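Drying, not picking, sets the price at Grulville

The growers' station at Grulville handles walnuts for 55 orchards, most of them too small to run a dryer of their own. Its drying manager has held the post for nine seasons and agreed to talk through the process in June, when the bins are empty and the burners are stripped for servicing.

The first subject was moisture. Nuts arrive from the orchards at anything from 20 to 40 per cent water by weight, depending on the variety and on how long they have lain under the trees. The target is eight per cent. "Above that you get mould in store. Much below it the kernels go brittle and break when they are cracked, and broken kernels sell at a lower grade. The window is narrow and most of the work is staying inside it."

Air temperature is held at or below 43 degrees. Hotter air would shorten the cycle, but the oils in the kernel begin to suffer and the nut turns rancid months later, long after it has left the station. "The complaint comes back in spring, and by then you cannot tell which batch it was unless the records are good. Ours were poor until we changed the bin cards."

The station now logs every bin by orchard, variety and time of arrival. Last season it ran 199 bins, of which 148 reached target in under a day. The slow ones were nearly all early deliveries with pieces of green husk still attached. 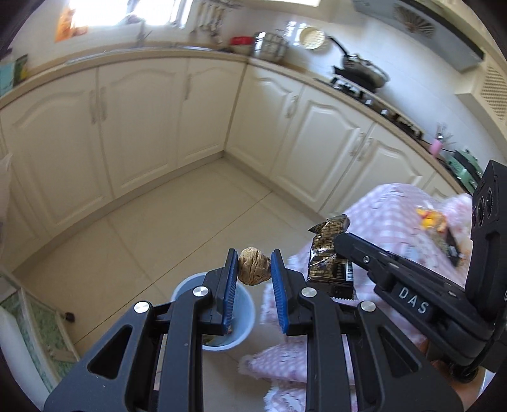

Husk is a sore point. It holds water, stains the shell and blocks the airflow through the lower part of the bin. The manager would like growers to hull within hours of harvest and accepts that many cannot. "A small orchard shares a huller with three neighbours. If it rains, they all want it on the same morning. I can send a load back, but then it sits in a trailer and gets worse."

Two makes of fan are in use. The older Stekico units move less air but tolerate dust. The Montoya fans, fitted four years ago, cut fuel use and need their filters cleaned every evening during harvest. Asked which he would buy again, he said it depended on who was paying for the gas.

Sampling is still done by hand. A dozen nuts are taken from the top, middle and bottom of each bin, cracked, ground and weighed before and after oven drying. Electronic meters are quicker, and the station owns one, but he uses it only for a first reading. "It reads the shell as much as the kernel. On a thick-shelled variety it can be two points out."

The main change planned for this autumn is a second holding floor, to be built by Jakivari beside the existing shed. It will let wet loads stand under moving air before a bin comes free. The concrete has been poured and the ducting is due in August.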